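Moving the kitchen back in, one shelf at a time

The kitchen in Clellthorpe is usable again. It took most of May, and for the last stretch of it I was washing plates in the bathroom basin and eating a lot of things on toast. The tiling is finished, the worktop is in and sealed, and the cupboards have doors on them. What's left is the putting back, and I've been slower at that than I expected.

When everything was packed up in April I labelled the boxes by cupboard, thinking I would just reverse the process. That was a mistake. The new cupboards aren't the same width as the old ones and there is one fewer of them, so "left of cooker, top" no longer means anything. I ended up with the boxes stacked in the hall and opened them in whatever order I could reach.

I gave myself one rule, borrowed from Piret Dambrauskienė, who did her own kitchen two years ago. Nothing goes on the worktop until you have gone looking for it at least once. So for the first few days it stayed clear, and things came out as I wanted them. The toaster came out on the first morning. The spatula followed at lunch, and then the chopping board, and I stopped keeping track after that.

The chopping board was the one thing I bought new. The old one had split along a join and I'd been gluing it every few months. The replacement is bamboo, with a groove round the outside for juice, and it's big enough to do a whole cabbage without bits going on the floor. It cost £29 in Rirklow, at the hardware shop by the bridge. I oiled it twice before using it and left it overnight each time, which is what the man in the shop said to do. I don't know if twice is necessary.

The marble was a bigger decision. Everyone I asked told me it stains, and I'm sure it will. I had lived with a brown laminate for 7 years and never once liked looking at it, so I decided I could live with a few marks. The slab came from Lukoševičius, a small yard on the Tallari road, and it was an offcut from a larger job. They charged £371 for it, cut to size. If I had gone for a full slab the whole kitchen would have gone over the £3000 I'd put aside, and I would have been choosing between that and the tiles. 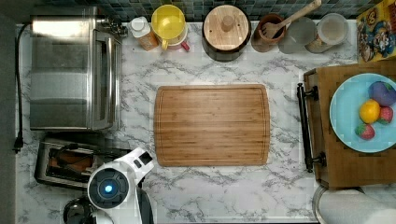

I went back and forth on the tiles as well. The first sample I brought home was plain white, and it looked fine and a bit like a changing room. Then I saw the small squares in dark green and blue and took a sheet of those home instead. I propped it behind the taps for a week to see it at different times of day. In the evening under the lamp the green nearly disappears and you mostly get the blue. The grouting took far longer than the tiling did, as there is so much more of it with small squares.

As for what lives where, the toaster oven has gone in the corner and the toaster is next to it. I did consider getting rid of one of them. The toaster oven makes perfectly good toast, but it is slow, and in the mornings I want two slices quickly and nothing else. In the evenings it does baked potatoes and fish for one without heating the big oven. So both stay for now, and I'll see how I feel about the space in the autumn.

The back of the worktop, under the tiles, is for small things. The utensil crock is brown and I've had it since my first flat. It used to be crammed so full that pulling out a spoon brought three others with it. I went through the lot on the hall floor and found four potato mashers, if you count the one with the bent handle. One was kept. The rest went in the charity box along with a garlic press I have never managed to clean properly.

The dark canister with the bamboo lid is there too. It matches the board, though I had it long before and can't claim I planned that. The yellow cup with the red handle has ended up in the row as well – it doesn't go with anything, but I reach for it every day, so it passes Piret's rule more easily than most of what I own.

Still in boxes: the baking tins, the big casserole, all the jam jars, and a box marked "misc kitchen" that I have been walking past. I haven't missed anything in it so far. The shelf brackets for the wall by the window are due next week, and the casserole can't go anywhere until they are up, so the hall will stay as it is a little longer.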